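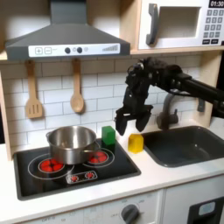 3.2 Timing of iron tablets in relation to meals and hot drinks

Participants were asked to write down the time of each iron tablet, the time of each meal, and the time of any coffee or tea. They did this in a paper diary for two weeks. The diaries were collected at the second clinic visit and entered by Kassa and Tindall, who worked separately and then compared their entries. Where the two entries differed, the page was read again by Egger, whose reading was used.

In all, 1,701 tablet entries could be matched to a meal on the same day. Entries with no clock time were left out, as were entries where the participant had written only "morning" or "evening." Enrollment and dropout are given in Figure 1 of the previous section and are not repeated here.

Coffee and tea both contain compounds that bind iron from plant foods and tablets, so patients are often told to leave a gap between the drink and the tablet. Milk, cheese, yogurt and calcium supplements can have a similar effect. The leaflet handed out at the Rinville clinic gave a gap of two hours. The leaflet at the Tlapale clinic said only that tablets should be taken "away from meals where possible," and did not mention drinks at all. We kept both leaflets as they were, because the aim was to record what people did under ordinary advice.
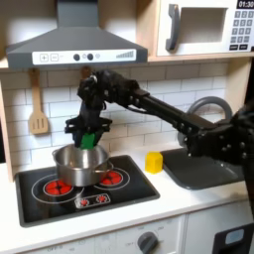
Breakfast was the meal most often linked with a tablet at both clinics. Participants who took the tablet with breakfast also tended to drink coffee at the same sitting. When asked about this at the second visit, most said they kept the tablets near the coffee maker or the cereal so that they would remember them. Several had been told about the gap and knew the reason for it, but had found that a tablet put off until midmorning was easily forgotten.

A smaller group took the tablet at bedtime. These participants had fewer drinks close to the tablet, and their diaries had fewer blank days. Some of them had moved to bedtime after feeling sick when taking iron on an empty stomach in the morning. Others had made the change on the advice of a pharmacist. We did not assign anyone to a time of day, so the two groups may differ in ways the diary does not show, such as shift work or the number of other medicines taken.

Upset stomach was recorded with a simple yes or no for each day. Nausea and constipation were the complaints named most often in the margin notes. Taking the tablet with a small amount of food was common among people who had reported nausea, and we did not treat this as a failure to follow advice. Both leaflets allow it.
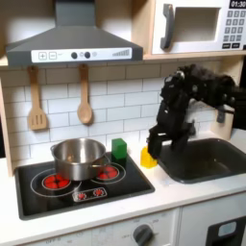 Vitamin C was handled in different ways. Some participants took the tablet with orange juice, some with water and a separate vitamin C tablet, and most with water alone. The diary had no column for this, and the information comes from free notes. It should be read with care.

Nine participants were also taking thyroid hormone or an antacid. They had been told by their own doctors to separate these from the iron, and their diaries were reviewed apart from the rest. Their tablet times were more regular than those of the other participants, perhaps because the day was already planned around another medicine.

Blood was drawn at the first visit and again in June. Ferritin results are reported in section 3.3. We make no claim in this section that one tablet time leads to better iron stores than another.
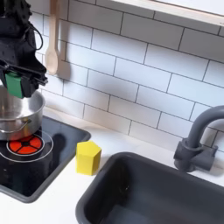

The diary has limits. People may write down what they were told to do, and some pages appeared to have been filled in at one sitting, with the same pen and the same hour on every line. We kept these pages in the main count and then repeated the count without them. The order of the meals did not change. Diary pages were in English and Spanish only.

Related items

Rirkura diary form for oral iron, printable version
Ostapchuk and Rudd: Calcium tablets and the evening meal
Reading the ferritin result: notes for clinic staff
Tea, coffee and iron in older adults
Rerangate working papers, full list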